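Teaching by hand vs. remote: is anyone getting real numbers?
Posted in August by gjemal

I keep reading that the handheld gripper approach is the cheap way to teach a robot kitchen work. You walk into a normal house, move things with the tool, and the recording becomes the lesson. No arm on site, no leader rig, no lag. Fine. I've been running remote control sessions for two years and I'd love to be rid of the lag.

But I don't believe the claims yet. Demissie is telling people they get 86 percent on fruit sorting after one afternoon of hand demos. Sorting what? On what table? Every clip I find shows three blocks on a gray mat.

Here's closer to what I think a kitchen looks like, and I'd like to know who has a policy that survives it.

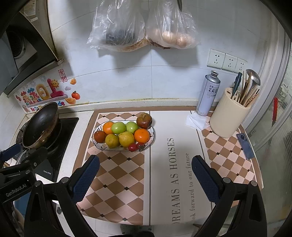

Fruit plate on the checkered mat, both fingers open.

Look at how that plate is loaded. Ten pieces, all touching something, and one of the small red ones is already hanging a bit over the rim. A person with the tool in hand will nudge the neighbors out of the way without thinking. Does the arm learn the nudge, or does it learn to squeeze where the apple used to be?

---

shewit_h wrote:

It learns the nudge if you show it enough nudges. That's the whole argument for doing it by hand. When I drive an arm remotely I'm so slow and careful that I never touch a second piece of fruit, so the robot never sees it done. My hand demos are sloppier and the policy is better for it.

---

bvasseur wrote:

Better measured how? We tried this at Sovden. The person's wrist goes places our arm can't reach. We threw out a big share of the recordings because joint five would have hit its limit. With remote control you can't record a motion the robot can't do. That alone pays for the lag as far as I'm concerned.

---

gjemal wrote:

This is my worry too. Also the wall. The hand doesn't care that there's a tiled wall behind the counter and a canister and a holder full of chopsticks next to it. The arm has an elbow.

---

shewit_h wrote:

So filter the recordings against your arm before training. It's a script. And tell your people to keep their wrist inside the range, they pick it up fast.

bvasseur, did anybody give your demonstrators a limit, or did you hand them the tool and leave?

---

bvasseur wrote:

We handed them the tool and left, yes. The sales pitch was that anyone can do it. If it takes training and a filter and a second pass, then say so on the box.

---

Zewditu Habte wrote:

I don't have a dog in this fight, but the patterned mat bothers me more than the reach. Brown and pink diamonds under a plate of fruit, big lettering down the middle. If all your demos are on that mat I would bet money the policy falls over on a plain counter. That's true for hand or remote. It's a matter of how many kitchens you go to, and the handheld people can at least go to more of them.

---

gjemal wrote:

Can, sure. Do they? Demissie won't say how many kitchens are in the 86.

---

bereket.h wrote:

We use both at Gusier. Hand demos first for variety, then a small batch by remote on the real arm to fix the grip. Round fruit is still bad. Lemons are OK, small stuff rolls. I wouldn't quote anyone a percentage.

---

gjemal wrote:

That's the first answer I half believe. How small is the small batch?

---

bereket.h wrote:

Depends on the fruit. I'll look at the logs tonight and post what I'm allowed to.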